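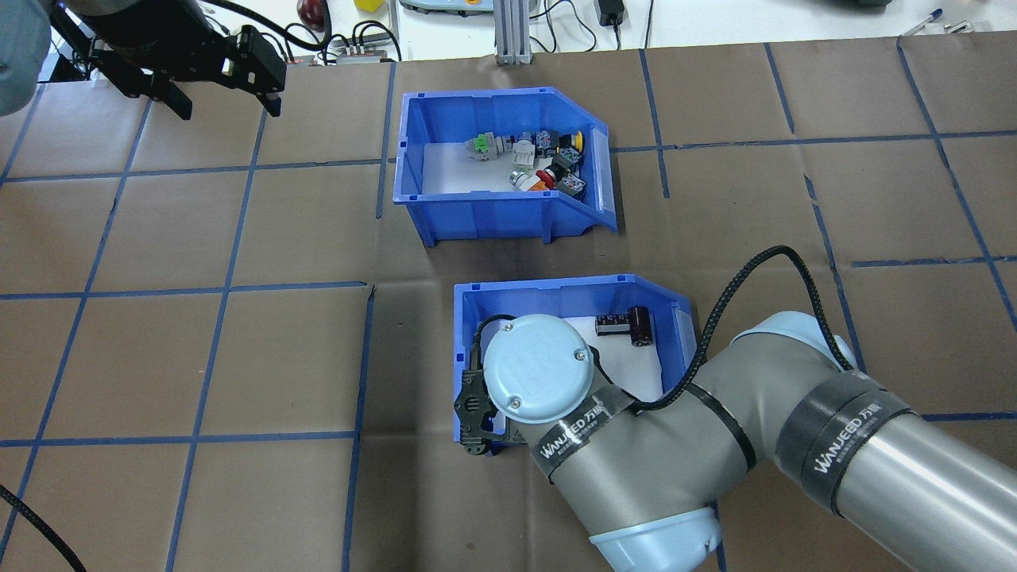

Could you please never stop selling this? I've had the Bravo on my bench since March, my daughter has had two lengths off it for her painting table, and there's still a fat roll left in the cupboard under the stairs.

Well, we're not planning to stop! Letters like that one arrive fairly often, and nearly all of them mention the cupboard under the stairs.

# Bravo Bench Paper, brown kraft, wide roll

The Bravo is a plain brown kraft paper for covering tables and benches. We started keeping it in our shop in Mistham when we grew tired of buying parcel paper, which was always a hand's width too narrow and tore the moment anyone leaned an elbow on it. This one is properly wide and has a bit of body to it. You can write on it in pencil or felt tip, stick tape to it, and then roll the whole lot up at the end of the job and put a clean piece down.

It has one slightly smoother side, which faces outwards on the roll. Most people put that side up. If you're using chalk or soft pencil you may like the other one better - try a corner of each and see.
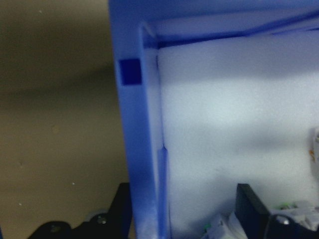 *Liltov*

## Putting it down

Paper that has lived on a roll wants to go back to being a roll, so cut your piece the evening before if you can and leave it curl side down with a few books on top. By breakfast it will be much better behaved. Then start from one short end, tape that down, and smooth towards the far end with the flat of your arm. Don't pull it tight. A damp day will loosen it and a warm room will tighten it again, and a sheet with a little slack in it copes with both.

A few creases are nothing to worry about for sorting, gluing or potting up seedlings. For cutting out dress patterns you'll want it flatter, and a cool iron on the rough side does the trick (no steam, please).
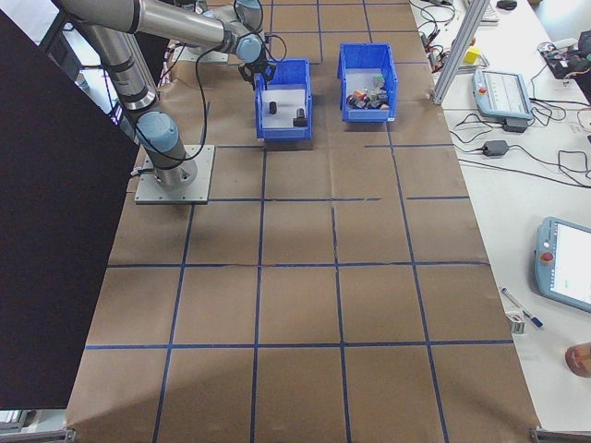
*Kraft paper on a work surface, divided up with dark blue tape.*

## The particulars

- Width: 1,074 mm
- Length: 57 m
- Weight: around 9 kg, so do lift it with two hands
- Colour: natural brown, unprinted
- Core: stiff card, fits the Tramier wall holder
- Sold singly or in a box of four

The Tramier holder is sold separately and comes with its own screws and a cutting edge. It's a good solid thing, but you can manage perfectly well without it, and we did for years with a broom handle across two chairs.

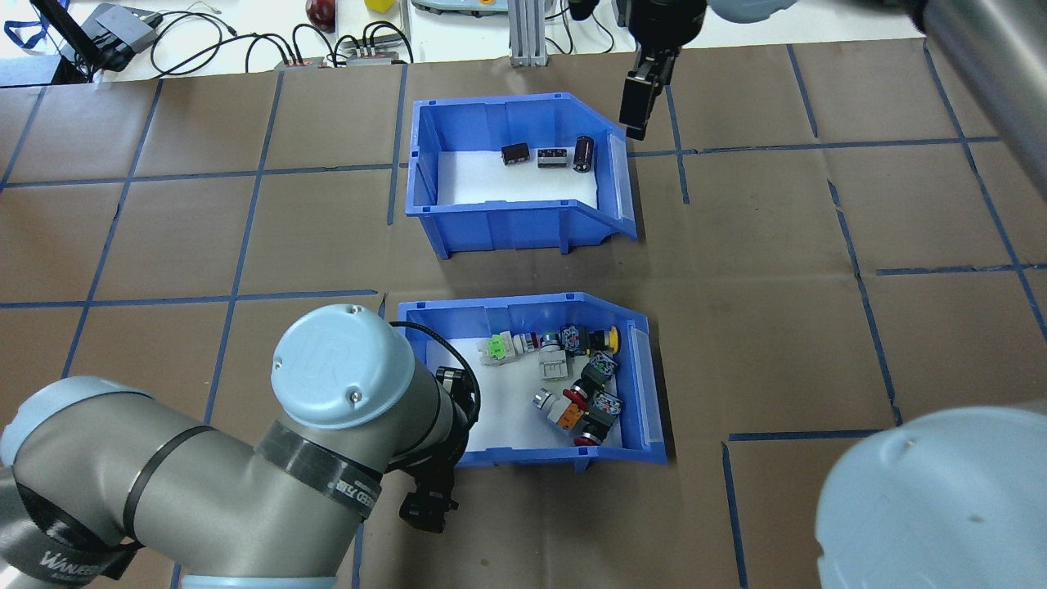 Keep the roll somewhere dry and, if you have the room, standing on its end, as a roll left lying on a stone floor soon gets a flat side and a musty smell. The paper isn't waterproof. Tea will go through it if you leave the puddle, and so will linseed oil, so slip an old plastic tablecloth underneath if the table is one you're fond of.

Clean offcuts can go in with your paper recycling once the tape is off, or on the compost heap, torn up small.

## Delivery and collection

Rolls go out by carrier in a long carton. Orders placed before noon on Thursday normally leave us that same day. You're very welcome to collect from Mistham instead, and we'll cut one roll into two shorter ones at the counter if you'd like to share it with a neighbour.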